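Stories > Workshop Floor > Interviews

News Projects People Events Contact

The scoop job that kept going wrong

Rutilio Manríquez has a word for what happened in April, and it isn't one I can print. The polite version is "the drift." He runs the small manipulation group at Grosholm, and for most of that month the right arm on their two-armed setup would start a job beautifully and finish it a few millimetres away from where it thought it was.

I'd come in to talk about chores. The group is teaching the arms to do the boring stuff around a house — tidying, sorting, scooping grit out of a tray — and I figured we'd have a nice chat about that. Instead we spent most of the morning on one loose coupling, and I have to say I loved it!

"You'd get a clean grasp, then another clean grasp, and you'd relax," Rutilio told me. "Then on the next one it would close on the edge of the thing and keep squeezing. The software was perfectly happy. It had no idea."

That last bit is what bothered him. The fingers are driven through a part the group buys from Plinderex, and the sensor that reports how far the gripper has closed sits on the motor side of it. If the coupling slips, the motor turns, the number changes, and the fingers don't quite follow. So the log says closed and the gripper says sort of.

Maximiliano Olmedo was the one standing nearest when it went properly wrong. He was resetting the tray between runs (you do a lot of crouching in this job, apparently) and the arm, which should have been parked, came down further than its hold position and pinned the back of his glove to the floor.

"It didn't hurt," he said. "I want to be clear about that, my mum reads these. But I couldn't pull my hand out, and the stop button was on the other side of the rig. I had to yell."

How long was he stuck? He reckons 20 seconds. Rutilio says it was 9, and he has the log to prove it. They were still arguing about this when I left the room to find the kettle.

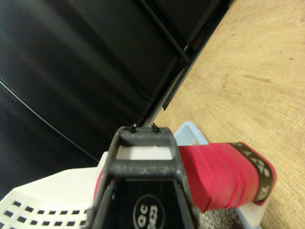 The right gripper at work over the blue tray.

The stop button has moved, you'll be glad to hear. There are two now, and one hangs on a lanyard around the neck of whoever is on the floor. Nobody reaches in until the arm's power is cut, which used to be a habit and is now a written rule.

Finding the actual fault took longer. They went back through 668 recorded runs looking for moments when the wrist camera and the motor disagreed, and Maximiliano watched a good chunk of them himself. More than 60 had some slip in them. A lot of those had been marked as successes.

"That was the part that made me feel sick," Rutilio said. "The glove I could deal with. But we'd been training on those."

I asked whether they'd thrown the bad runs out. Some, yes. The rest they've relabelled and kept, on the theory that an arm ought to see what a poor grasp looks like. Maximiliano isn't convinced and said so, at some length, with his mouth full of sandwich.

The coupling itself got a new clamp and a stripe of paint across the join, so you can see at a glance if it has shifted. They check the stripe before every session. It's a cheap fix, and Rutilio seemed a bit embarrassed by how cheap. A second sensor, on the finger side this time, is on the list for later in the year.

And the scooping? "Slow," he said. "Grit is awful. It gets everywhere and it never sits the same way twice. Come back when we've got it down to something you'd have the patience to watch."

Filed under: Robots at home, Faults and fixes, Lab visits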